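Clearing the big table

Zinhle Van der Merwe has run the front room at Skitport for a little under three years. Skitport rents desks and meeting rooms by the day in Rurville, two floors above a tile showroom, and the front room is the one with the big table. I went to see her about how a room like that gets looked after when so many people pass through it.

The front room has a tiled floor, a white wall and a dark wood table, and she starts with the table every time.

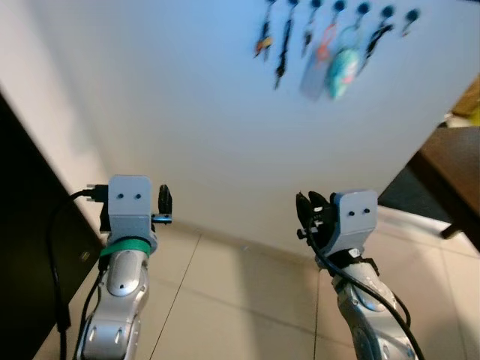
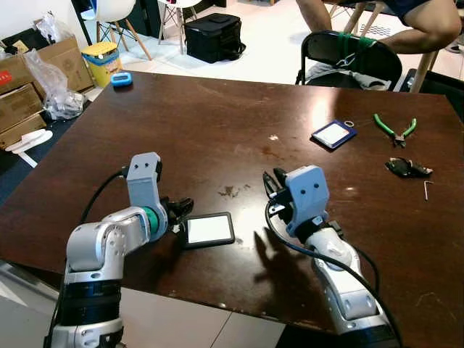
"People think a shared table gets dirty from food," she says. "Food is a small part of it. Mostly it's things people put down and stop seeing. Badges, chargers, pens, the paper off a straw."

She has 54 members on the books and 35 badges in use at any one time, because some members share. The badges are the thing that gets left behind most. They come off when someone sits down to work, since they knock against the edge of the table, and they stay off. Her rule is that a badge on the table stays where it is until the end of the session. After that it goes in a drawer by the door, face down.

"Face down because it has a name on it, or it might. I don't need everyone who opens the drawer reading names."

Tablets are a different matter. She won't move one if she can help it. If she has to wipe under it she lifts it with both hands, wipes, dries the spot and puts it back the way it was. She used to stack them at one end and gave it up after two people went home with the wrong one.

"They all look the same with the screen blank. One of them was in Dimaculangan before anyone noticed, and it took most of a week to get it back."

The table came with the lease. The previous tenant was an accounting practice called Usance, and they left it because it wouldn't go down the stairs in one piece. Van der Merwe doesn't know how it got up. It has a shiny finish, and she has mixed feelings about that.

"It looks good when you walk in. Then the light hits it and you see every mark anyone ever made. With a dull finish you could skip a day. With this one, you can't."

I asked her to go through the routine. She takes everything off that can come off and puts it on a chair in the order it was in, so it can go back that way. Crumbs and scraps of paper she picks up by hand. She doesn't sweep them with a cloth, because a bit of grit under a cloth will leave a line in the finish. Then a damp cloth, wrung out hard, along the length of the table, and a dry one right behind it. She does one half and then the other.

"Wet cloth in the right hand, dry one in the left. If you do the whole table wet and then go back, the first end has already dried by itself and you get streaks."

She uses plain water most days, with a drop of dish soap in the bucket if there's something sticky. She stopped using spray polish in April. It built up in a film, she says, and laptops slid on it.

Stains she divides into ones she can live with and ones she can't. A water ring she'll leave a day or two and see if it fades. Ink she goes after the same hour. Some of the older marks were there when Skitport moved in, and she has quit working on those.

"I spent a whole evening on one spot with a soft cloth and some oil. It was the same spot at the end, only shinier."

The owners have talked about having the top refinished. The one quote they got was for 1000 dollars, not counting the time the room would be closed, and the front room is the one that pays for the others. Van der Merwe is in no hurry. She would rather see the money go to the chairs, which are on their second set of glides.

The floor was harder to get used to, she says. She came from an office with carpet, where you ran a vacuum and that was that. Tile is quick to mop but the grout holds on to whatever gets spilled, and chair legs are loud on it. She mops toward the door, changes the water once, and does the lines with a stiff brush when she has the room to herself. The wall gets a damp sponge low down, where bags lean against it. Higher up she leaves it alone.

The whole job takes her 28 minutes if the room is free. "I timed it because one of the owners asked. He thought it was ten."

There is one sign in the room, by the light switch, asking people to take their badge with them. It used to be a longer sign that covered cups, cables, food and phone calls as well. She took it down and put up the short one.

"Fewer badges in the drawer now. The cups are about the same."

She had a booking coming in after lunch, so we stopped there. On the way out she opened the drawer to show me. It had four badges in it, and a glove.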